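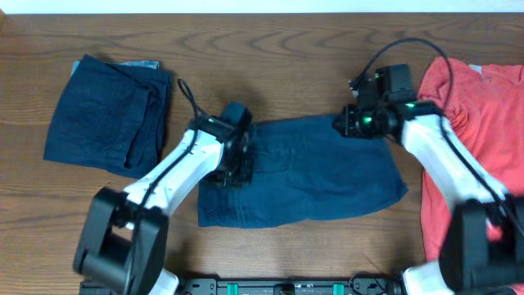 牛仔布料的分色洗涤与折叠存放

一、适用范围

本页适用于棉含量较高的靛蓝染色织物，包括牛仔长裤、短裤和衬衫。带涂层、皮标或金属装饰较多的款式按洗标处理，不套用下列参数。

二、洗前检查

1. 清空口袋，扣好纽扣，拉上拉链，将衣物翻至反面。
2. 做掉色测试：取白色棉布一块，用清水浸湿后拧干，在内侧缝份处来回摩擦十次。白布明显着色的，单独洗涤；轻微着色的，可与藏青、黑色衣物同洗。
3. 局部油渍先用中性洗涤剂点涂，静置十分钟。不要用硬毛刷，否则经纱表面的染料会成片脱落，留下发白的斑块。

三、洗涤

水温设为30℃，新购未洗的衣物前三次用冷水。选用不含荧光增白剂和漂白成分的液体洗涤剂，用量取标称值的一半至三分之二。滚筒装载量不超过容积的三分之二，脱水转速600转/分。Henare机型的“深色”程序时长为40分钟，可直接使用；Dorkton旧款没有此程序，选“轻柔”并手动关闭预洗。

漂洗次数不少于两次。最后一次漂洗的排水仍带明显蓝色时，加漂一次。柔顺剂会降低弹力纤维的回复性，含氨纶的面料不加。

四、晾干

脱水后立即取出，抖开，沿侧缝方向拉平。裤装倒挂，夹住裤脚，利用腰部重量减少纵向皱褶。晾晒处应通风、避免直射阳光。腰头和口袋底部为多层结构，干燥最慢，以这两处手感干爽为准。

五、折叠

短裤：正面朝上平铺，左右对折，裆部三角向内折平，再由裤脚向腰头对折一次。
长裤：左右对折后，由裤脚向上折至腰头下方，再三等分折叠。
上衣：两侧向后折，袖子顺直，下摆向上折两次。

折线避开铆钉。长期存放的，每隔两三个月换一次折线位置，以免折痕处磨白。

六、存放

深色与浅色分开堆叠，中间垫无酸纸。抽屉内每叠不超过六件。Gromenley 11号收纳盒适合短裤，长裤用Orner的深型抽屉。柜内相对湿度高于65%时放干燥剂，每年3月更换。

七、常见问题

洗后出现纵向白条：装载过满，或脱水时衣物拧绞。减少件数，洗前翻面。
浅色衣物染蓝：不要烘干，立即用冷水加氧系漂白剂浸泡，浸泡前确认洗标允许。
裤腿扭转：斜纹布的应力释放所致，晾干前反向拉正，可减轻，不能完全消除。

整理：Wiremu Treloar
更新：2月10日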